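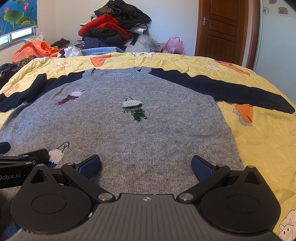 スパンコールの小鳥ニット(グレー×ダークネイビー)

グレーの身頃に濃紺の袖を合わせた、Drikbergのクルーネックセーターです。胸もとからおなかにかけて、スパンコールでできた小鳥が三羽。白とえんじの子は小さなくちばしを右に向け、真ん中の子は緑のおなか、もう一羽は白に青と黒が入っていて、どの子もそれぞれ表情があるようで、つい眺めてしまうんですよね。

袖はラグラン仕立てなので肩まわりが楽ちんで、下に薄手のシャツを一枚重ねてもごろつきません。デニムにも、ちょっときちんとしたスカートにも合わせやすく、店主の私もかれこれ二年ほど愛用しております。

品番 556
着丈 56cm前後のゆったりめ
お手入れ 裏返してネットに入れ、30度以下の水でやさしく手洗い、平干し。アイロンはスパンコールを避けて、裏から当て布をしてどうぞ。

一点ずつ手で縫いつけているため、小鳥の位置に少しだけ個体差があります。残りは19点、次の入荷は未定です。サイズのご相談もお気軽にどうぞ!

Jurnedico 店主 Emiko Yokoyama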